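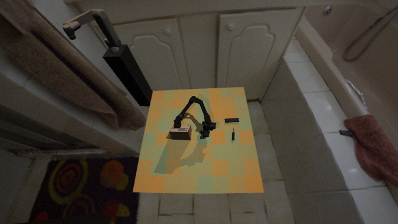
Chapter 3
Before the First Screw: Planning a Small Robot Arm

A robot arm built at home begins with a question of space, and most beginners ask this question too late. They choose motors, they order parts, and only then they look for a place where the arm can stand and move. In this chapter we do it in the opposite order. Look at the black arm on the patchwork tabletop in our simulated bathroom: its base is a small box, but the links go up to the elbow and down again to the right, so the arm needs much more room than its base. The gripper hangs close to the table surface, and a screwdriver-like tool lies beside it. When you plan your own table, you must decide where such things may lie and where they may not.

We call the area that the gripper can touch the working area. The area that any part of the arm can pass through is the swept area, and it is always larger. An elbow can hit a shelf while the gripper is still far from it. For this reason you will make two drawings in this chapter, one from above and one from the side.

The project of the book is the Skillano, a small arm which Ehsan Abbasi and I built in the shared workshop in Cirkville. We met there every Wednesday evening, and our first version was bolted to the end of a bench. It was a poor choice. The bench moved a little each time the arm stopped, and we lost 3 evenings looking for the fault in the program. The second version stands on its own heavy plate — you will make this plate in Chapter 4.

You do not need a workshop to follow the text. A strong table at home is enough, if it does not shake when you lean on it. Keep the arm and its power supply away from water; a bathroom is fine in a simulation, but please do not build there.

What you need for this chapter

Paper, a pencil and a long ruler
Stiff cardboard for the link models
10 paper fasteners for the joints
The blank drawing sheet, Trirkard form 19

3.1 Measuring the table

Clear the table and measure its length and width. Write both numbers on the drawing sheet, then mark the place of the base with a cross. Do not put the cross in the middle only because it looks nice. Put it where the cardboard arm, fully stretched, can reach the things you want it to pick up.

Farzana Minhas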